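At Flarnico we pack household goods for other companies, and since November a part of this packing is done by robot arms. Before they came, the firm asked for people who would teach them. I was one of the 3 who said yes, so I write as somebody who has an interest in the matter.

Teaching means that we hold the gripper in our own hand and do the job with it, many times. A yellow cup, a hairbrush, a cup again. A full set is 1000 repetitions, and on a good day I finish 200.
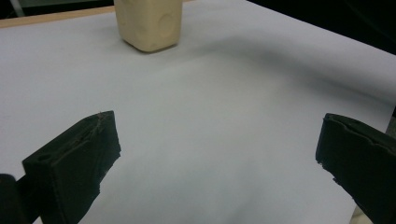 ## What the hand knows

I packed for nine years and I never had to think how I take a cup. With two stiff fingers I had to learn it again. You must decide where to close, how hard, and from which side to come. My colleagues laughed at me in the first week, and then some of them tried it and became quiet.

So I do not agree with the people who call this work stupid. It is slow and my shoulder hurts after lunch, but it asks for attention. A hairbrush is more difficult than a cup. It has a heavy end and a light end, and if you take it in the wrong place it turns.
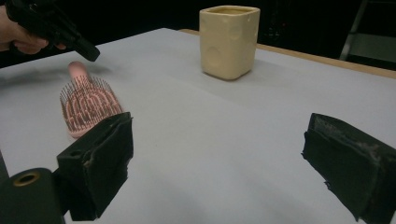

My complaint is a different one. When I packed, I was paid by the box, and a fast packer could earn a little more. Now I am paid by the hour, at the lowest rate, and the recordings go to Groradora, where they are used for every customer they have. Our last delivery had 2209 recordings. What I know about cups is now in a machine in a town I have never visited, and in my contract there is no line about this.

I do not ask to stop the robots. The night shift was bad for everybody, and I am glad that it became smaller. I ask that teaching is treated as a trade, with its own pay grade, and that those who teach are the first to be offered the new jobs at the line.

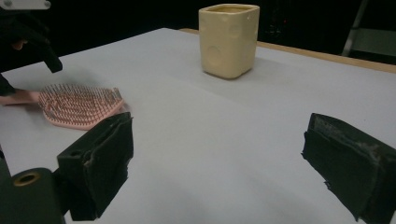
Giáp, who read this text before I sent it, thinks I am too polite. In his opinion a pay grade will help us for two years at most, and after that the machines will need no more lessons from us. He would prefer a share for each recording, like a musician gets for a song. At Flastedeo, he says, the workers asked for this and the talks are still open.

Maybe he is right about the two years. I would still begin with the pay grade, which we can ask for this month.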